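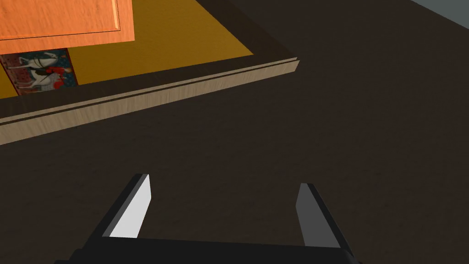 The question from the Durkthorpe depot, sent in ahead of today, was whether a machine could be trusted to clear a table by the summer, and if it could not, why the Board had been asked to pay for another year. The sender added that a school leaver could be shown the job in a morning.

I will take that question first and let it shape the rest of the session. The school leaver is a fair comparison, and we should keep hold of it.

Slide 1 – What we were asked to find out

Good afternoon, and thank you for coming in on a weekend. These notes are for the members' session of Sun 17 March and will be placed with the minutes.

Lollmont looks after furnished lettings and two small workshops. The work we have in mind is plain. Things left on tables must be picked up and put where they belong. Boards and panels must be moved from one surface to another. Small flat items, such as pictures and cards, must be lifted without being scratched or bent.

The trial at Zeketdale was set up to find out how much of this a two-fingered gripper can do without a person standing over it. We began in simulation and moved a smaller share of the work to the real bench in July.

(Pause here. Ask whether those at the back can hear.)

Slide 2 – Why we start in simulation

The picture on the screen is a rendered one. It shows the gripper open above a dark floor, with a low table to the left. On the yellow top there are an orange board and a small painting of a white horse with a figure in red.

A table of this sort suits our purpose because flat things are hard. A person slides a fingertip under the edge, or draws the item to the side of the table and takes hold of it there. A gripper with two straight fingers has to be taught one of these methods, and it has to judge where the edge lies before it closes.

Simulation lets us repeat the task without wearing out the equipment or the staff. It is also kinder than real life. Surfaces are clean, the light does not change unless we change it, and nothing has been left sticky by the last tenant.

Slide 3 – Results

We ran 3,514 attempts in simulation across all tasks. Of these, 1,366 were completed without any correction. The remainder were either stopped by the software or ended with the item in the wrong place.

Members may feel that this is a poor return. I would ask them to bear in mind that the figure takes in the early weeks, when very little worked, and that flat items were put in from the start on purpose. Blocks and cups were handled well. Flat items brought the total down, and they are the items that our lettings staff deal with most often.

On the real bench the tasks were fewer and the pace slower. The machine took 10 minutes over a table that a member of staff would clear while talking about something else. It did not tire, and it did not object to being asked again, but it needed someone in the room throughout.

(If asked about breakages: one picture frame, one mug. Both were ours.)

Slide 4 – What a chore is made of

We have tended to speak of "clearing a table" as a single job. When the Kerekes team wrote it out for the software, it ran to several pages. The machine must decide what is rubbish and what is not. It must notice that one item lies partly on another, or is touching it. It must know when it has dropped something.

The last of these gave us the most trouble. On a number of runs the gripper closed on nothing, travelled to the shelf, opened, and recorded the task as done. A new check on the width of the fingers has reduced this fault and has not removed it.

Shop-floor work is a little easier to plan for. The parts are known, the bench is fixed, and a jig can hold a board at the right height. Our workshop staff suggested raising flat stock on two thin strips so that the fingers could get beneath it. The change cost almost nothing and helped more than any of the software released that month. It is less use in a letting, where we cannot ask tenants to leave their belongings on strips.

Slide 5 – Cost

The sum requested for the coming year is 3,000 pounds, to cover bench time at Zeketdale and spare fingers. Staff hours are met from the existing training budget. No purchase of a machine for daily use is proposed, and I would advise against one at present.

Slide 6 – Answer to Durkthorpe

A machine cannot be trusted to clear a table in a letting by the summer. It may be able to move known parts between two benches in the workshop, with a person close by, and we would like to test that over a full working week.

As to the school leaver, we agree. The morning's teaching would be enough, and the school leaver would also think to open a window. The case for another year rests on the workshop, where the lifting is dull and the same movement is made all day – and where our staff have themselves asked for help.

(Leave this slide up for questions. The bench timetable is on the last page of the handout; the entry for the second week is wrong and should read afternoons only.)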